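About Stoditz

Last updated: June
By Kedir Endale
Reading time: 4 minutes

Stoditz is a small jewellery workshop and online shop in Wastthorpe. We make necklaces, earrings, rings and a few bracelets, mostly in sterling silver and gold-plated silver. There are two of us at the bench, me and Vilho Vuorinen, and we share the packing, the post and the emails.

I trained as a goldsmith and then spent seven years doing repairs for a high street jeweller. Repair work teaches you where things fail. Clasps go first, then jump rings, then the thin spots on chains that have been slept in. When I began making my own pieces I used heavier jump rings than most people do, and I solder every one of them shut. Vilho came from engraving. He had been cutting names into trophies and christening cups in Staltcombe and wanted to do smaller, slower work. He now does all our lettering by hand, along with most of the stone setting.

The name comes from a word Vilho's grandfather used for any small tool that had gone missing. It was written on the lid of our first toolbox and we never got round to choosing anything else.
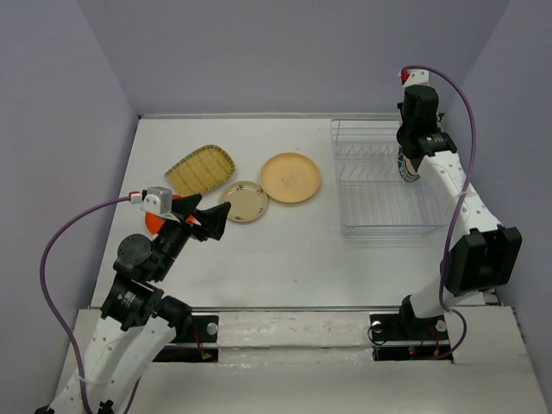 Leaf-shaped mat and two plates on a white table.

What we make

Our main range has 10 necklaces in it. Some are plain pendants on a fine trace chain, some have a small stone, and the Van Dijk is a long one with a flat hammered disc that sits just below the breastbone. It is named after the street where we rented our first room, and it is still the piece we sell most of. You can order it in silver or gold plate, and in a shorter length if you ask.

Earrings change more often. We make studs and small hoops all year and bring in drops for the autumn. All earring posts are solid silver, including on the plated pairs, so there is no base metal going through your ear. We don't make clip-ons at the moment. We have tried twice and were not happy with how they gripped.

Rings are made to order in your size. If you don't know your size we will post you a plastic sizer, which you can keep. Please measure at the end of the day and not first thing in the morning, when fingers tend to be smaller. We will resize a ring once without charge, up or down by one size. Rings with a pattern all the way round can't be resized, and the product page says so where that applies.

Materials

Our silver is sterling and comes as sheet, wire and ready-made chain. We melt down our offcuts and use them again for cast pieces, mostly the pebble studs. The plating is done for us by a firm a short drive away, because it needs tanks and extraction we have no room for. It is a thick plate and with normal wear it should last for years, but it is still plate. Perfume, hand cream and swimming pools will all shorten its life. Take it off before you shower and keep it in the pouch it came in.

Stones are mainly garnet, moonstone, labradorite and cubic zirconia. We say on each page whether a stone is natural or man-made. Natural stones vary, and yours may be a shade lighter or darker than the one in the listing. If you are particular about colour, write to us first and we will send photographs of what we have in the drawer.

Engraving and commissions

Vilho can engrave most flat pendants and the inside of wider rings. Initials and dates are straightforward. Longer messages depend on the space, and he will tell you if something won't be readable. Engraved pieces can't be returned unless there is a fault, so please check the spelling before you send it.

We take a few commissions each year — usually wedding rings, or an inherited piece that somebody wants remade into something they will wear. We ask for a deposit before drawing anything, and it comes off the final price. We don't work in platinum.

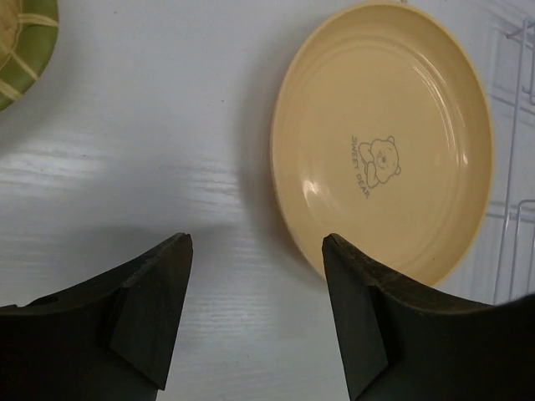 Yellow plate with a small bear printed on the base.

Orders and repairs

Pieces in stock go out within 2 working days. Made-to-order pieces take up to three weeks, longer before Christmas. Everything is sent tracked in a small card box that fits through a normal letterbox.

We repair anything we have made, however old it is. A broken clasp or a lost jump ring is free apart from postage. Replating and new stones are charged at cost, and we will give you a price before we start. In our last full year we sent out 551 parcels, and most of the pieces that came back were in for a clean or a longer chain. We can't take in repairs on other makers' work, though we are happy to suggest someone.

Visiting

The workshop is up a flight of stairs behind the old seed merchant's in Wastthorpe. There is no shop front, but you can come and try things on if you arrange a time first. Mornings are best for us. The stairs are steep and there isn't a lift — if that is a problem, tell us and we will bring a tray of pieces down to the café next door.

For anything else, use the contact form. Either Vilho or I will reply, normally by the next working day.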